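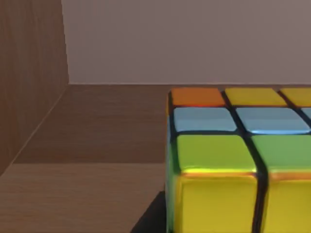
Katalin Fodor wrote to us in January that she'd bought three graphic novels on the strength of Geagea reviews, hated one of them, and enjoyed arguing with the review almost as much as she'd enjoyed the other two books. She wanted to know whether we ever took on new writers, as she had quite a lot to say about the third one.

We do, and we are now!

Geagea > Get Involved > Calls
Filed under: Comics & Illustrated Books, Write for Us

Geagea is looking for up to 15 new reviewers for the spring and summer issues. We cover comics, graphic novels, artists' sketchbooks and the big heavy making-of volumes that come out alongside animated films and series. At the moment the reviewing is done by five of us, and the shelf of books waiting for somebody to read them has turned into two shelves and a box.

You don't need to have been published before. Karim Tannous sent us his first piece from a notebook he'd kept for his own amusement, and he now edits the manga pages. What we'd love to see is somebody who reads closely and notices how a page is put together: where the lettering sits, what the colourist is up to, why a chase over two pages feels quicker than the same chase over one. If you can do that and still tell a reader whether the book is worth their money, please write to us.

What you'd be doing

Most reviews run to 400 words. We ask for one a month, though plenty of people do more once they get going. Twice a year we also run a long essay of up to 4000 words on a single artist or series (the last was Cristóvão Barros on the colour scripts for Zadetti, and it had more letters than anything else we've printed). Essays are open to reviewers once they've had a few shorter pieces in.

Books come by post from our office above Tustix, the comic shop, and you keep them. Some publishers, Idier among them, only send digital copies before publication day, so you'll need a screen you can bear to read a whole book on. We pay £40 for each review and agree essay fees separately.

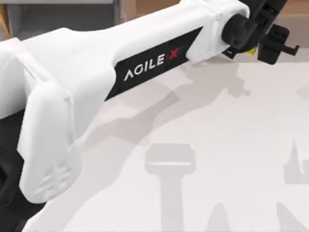
Who we'd especially like to hear from

We're short of people who know their way around:

- European comics in translation, particularly the older albums now being reissued
- picture books and comics for under-tens
- storyboards, layouts and background painting
- small press and self-published work, including things with staples in

We'd also be very glad of anyone who can read comics in Arabic, Portuguese or Hungarian and tell the rest of us what we're missing. Please don't be put off if none of that fits. Reinhold Hollmann joined to write about superheroes and has barely mentioned one since.

A word on opinions. Mixed reviews and bad reviews are welcome, as long as you've read to the end and can point to the pages that let you down. We don't give star ratings, and we don't show reviews to publishers before they go in.
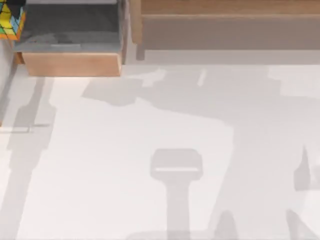
Editing is friendly but thorough. Your first couple of reviews will come back with notes, usually quite a few of them, and we're happy to talk them over by phone if that's easier. Please don't review books by close friends, or anything you worked on yourself, even if you only did the flatting.

How to apply

Send us one sample review of 400 words or fewer, on any comic or art book you like, old or new. Put it in the body of the email, along with a few lines about what you read and a note of anything you'd rather not be sent (horror, for instance). No CV, please. Address it to Nabil Sleiman through the contact form and put REVIEWER in the subject line.

We close at 6pm on the last Sunday of the month. Everyone will get a reply, and if we'd like to take you on there'll be a book in the post with it.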